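Unit 2: Reading Claims About Household Savings

Notes for the second meeting. Bring the Prindico leaflet and a pencil.

Last time we looked at where a number comes from before we asked what it means. Keep doing that. The leaflet says customers who switched to the Prindico budget plan "saved up to 58 percent on monthly extras." Read it again slowly. "Up to" covers everybody from the best case down to the person who saved nothing. "Extras" is never defined. I have read the small print twice and still can't tell you whether groceries count.

Questions to put in the margin as you read:
Who was asked, and who dropped out before they could be asked?
Saved compared with what? Last month? A guess at what they would have spent?
Who paid for the survey?

The usual defense is that people did report feeling better about money. Maybe so. People also feel better after cleaning out a drawer, and I wouldn't print that as a savings rate.

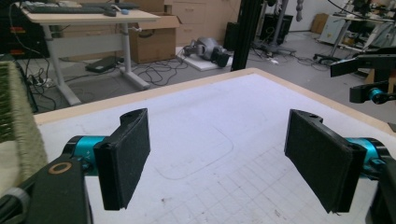

PUSDEN, July

The town paper ran the same claim under the headline "Ultville Families Cut Spending by Half." Compare it with the leaflet. The "up to" is gone, 58 percent has turned into half, and a group of paying customers has become the families of a whole town. I doubt anyone lied. Each writer trimmed a word or two and the sum of the trimming is a different claim.

The Tran report, in your packet, is more careful but has its own trouble. It follows households for 2 months and then talks about "lasting habits." Two months will get you past one rent payment and a birthday. I would want a full year, with a winter heating bill in it.

For next time: find one savings claim in your own mail. Copy it out word for word, then write what you would need to know before you believed it. One page is plenty.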